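Search news Search Go

Hand-held grippers used to teach fridge cleaning with a towel

February 13, 2025

14 comments
Share

A research group at Desbridge has published results from a study in which people cleaned household appliances using a hand-held gripper, so that a robot arm could later be trained on the recordings.

The work was led by Mirsad Kneževič and Trygve Ekström and was carried out at the group's workshop in Flellovgate. It looks at how well soft, bulky items such as towels can be handled by a tool that gives the person holding it no direct sense of touch through the fingers.

Most earlier recordings made by the group dealt with rigid objects: cups, tins, boxes and cutlery. A mug keeps its shape when it is picked up. A towel sags, folds over and can slip out of the grip a bit at a time, and the tool has to be moved differently to allow for this.

The method is simple. A person holds the gripper in one hand, takes hold of the towel and wipes down a surface as they would at home. The camera on the tool records what the gripper faces, and its movement is logged at 60 readings a second. No robot is needed at this stage, and the recordings can be made in any room with the right appliance in it.

For the refrigerator task, each person was asked to wipe the back wall, the side walls and the inside of the door. They were free to choose the order. The towel could be rolled, folded or bunched up, and the group kept a note of which was used.

Rolled towels gave the best results. When the arm was trained only on recordings with a rolled towel, it finished the full wipe in more of its test runs than when it was trained on bunched towels, and it dropped the towel less often. Kneževič said the roll gave the gripper something closer to a solid object to hold, while the free end stayed soft enough to follow a curved wall. 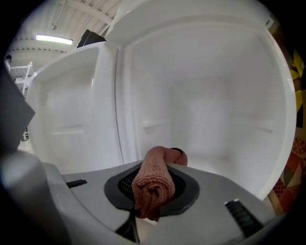

What went wrong

The side walls caused the most trouble. Moulded ledges of the kind that hold up shelves caught the cloth as the arm moved downwards, and in several runs the towel was pulled part of the way out of the grip. People making the recordings tended to lift the tool slightly as they passed a ledge. The trained arm copied this only some of the time.

White interiors were a second problem. With the shelves and food taken out, a fridge wall offers very few marks for the software to follow, and the position estimate drifted. The group dealt with this by making sure that part of the door or the room stayed in view at the start of each recording, before the tool was moved further in.

Ekström said door linings were still the weakest area. "The walls are mostly flat. The door has lips and recesses all over it, and people clean those with small wrist movements that we do not capture very well yet," he said.

Amount of data needed

The group collected 100 recordings for each way of holding the towel. Adding more from the same person made little difference to the outcome. Adding a new person did, even where that person contributed only 5 recordings. Boris Mladenović, who handled the analysis, said future sessions would be shorter and would involve more people.

The paper does not report on how clean the surfaces were afterwards. Success was judged by whether the towel had passed over the whole area, and the authors say a proper measure of cleaning will have to come later.

A second round of recordings covering ovens and kitchen cupboards began in December. The group plans to release the refrigerator set once it has been checked.

14 comments
Share this story: 60 shares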